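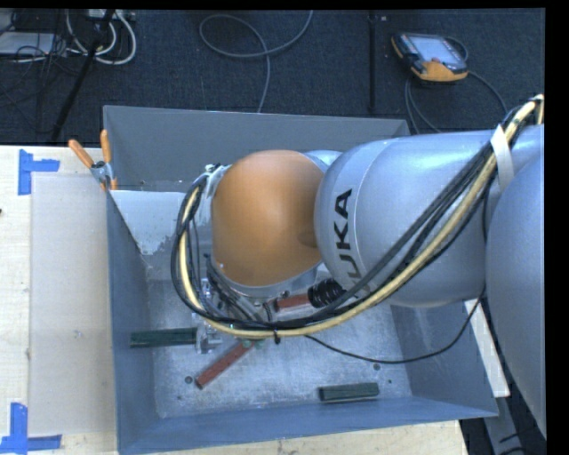
Arm over the grey bin, green and red-brown bars in the bottom. KUKA lettering half behind the cables as usual.

Pleltora build, page 4

More from the workshop at Grenbridge. Quick update as I've got to give the bench back by four. The job is still the same: get the arm to pick bars out of a metal bin and lay them down on the wood next door, without me standing over it. Bought the arm secondhand through Marchand, it had 1,751 hours on the clock and a dead fan. Fan is done now.

Only the one picture uploaded so far, the rest are on the other card. Notes to go with it:

Cables. Yes I know. The loop under the orange wrist is held with a cable tie, and there's white tape further up till I get proper clips. Pale yellow hose runs in with the black ones. Might move the whole lot to the outside of the arm in December, need a longer hose for that, 300 mm more shoud do it.

Bars. Two colours so I can tell the batches apart when I go through the logs. Flat ones are easy. A bar leaning up on its end is a pain, the jaws come in square and the bar isn't.

Blue tape on the bench marks the corners for the pale sheet. Don't peel it off please!! Took me a whole evening to line up.

Speed is set at 12 percent and staying there. Will try 100 picks in a row once the new Brerkora jaw pads turn up, they were ment to be here already.

Pliers live on the bin corner. Put them back if you borrow them.

Next lot of pics when I find the card reader.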